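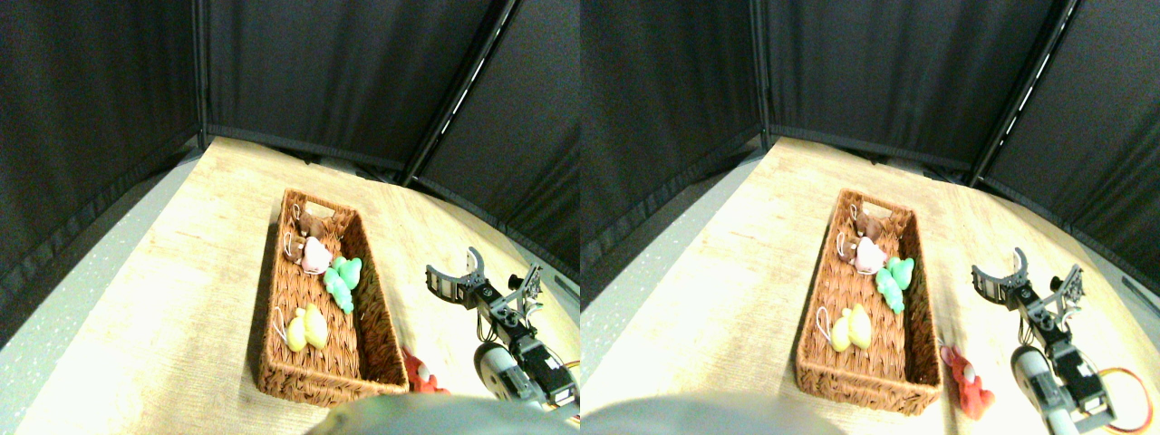

Four in, the red one still on the table.

1/24/24

Back at the bench behind the black curtains, and I still can't say I believe in this. Azlan wants 200 demonstrations of the basket job by April. Khairul says 200 is nothing and we'll end up doing 1,000. Somebody at Tammont is supposed to have used 3,000 for a job not much harder than ours, and I notice that number gets passed along as if it were good news.

The job is plush toys into a wicker basket. I hold the leader arm, the one on the table copies me, and the computer keeps the joint angles and both camera views. Then I do it again. My nephew could do this without the arm before he could talk.

What bothers me is how much of it is me. I come in high over the toy because I'm nervous about clipping the basket wall. I wait a beat before I close because there's no feel in the handle and I don't trust my eyes. Is the model going to learn to pick up toys, or is it going to learn that I'm nervous? I asked Azlan and he said it averages out. With only one person driving I don't see what it averages out against. He said Nadhirah would take a shift. She drives fast and lets things drop from a height, so now we'd have two bad habits in the pile and call it variety.

Moved my chair closer after lunch. Helped a little with depth, hurt my neck.

The keychain loops are a nuisance too. I try to aim for the body of the toy and stay off the string, but if the string ends up in the jaws and the toy comes along anyway, do I keep that take? The sheet from Plillthorpe has two boxes, success and fail. I've been writing notes in the margin. Aiman told me the margin doesn't get typed in. Good to know, after all this time.

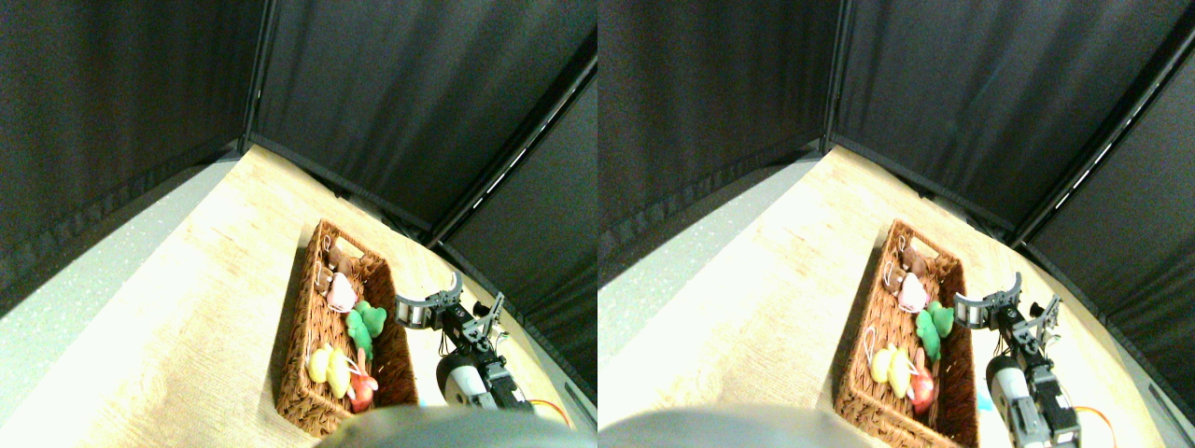 All five in the basket, jaws still open over the rim.

Something I wrote on the back of the sheet and want to keep: the arm doesn't know when it's finished. I know, so I stop moving my hand, and where I stop is different every take. Sometimes I park it well off to the side, sometimes I just quit near the rim because I'm tired. Khairul thinks we should all go back to one rest position before ending the recording. I agree with him for once. Azlan thinks it's a detail. We have 2 weeks before Teguh comes over from Kanda to look at the set, and I'd like him to be the one to hear this argument, because he has at least trained something on his own data and seen what came out.

I reread the Krishnan write-up on the bus home. Lovely charts. The test toys are the training toys and the basket stays put. I'd like to see ours with the basket turned the other way, or with a toy it has never met. I said so at the end of the day and got a nod, the kind that means no.

Tomorrow: rest position, ask for a third box on the sheet, find out who has the good chair. Nadhirah drives in the morning and I'm going to sit and watch her hands.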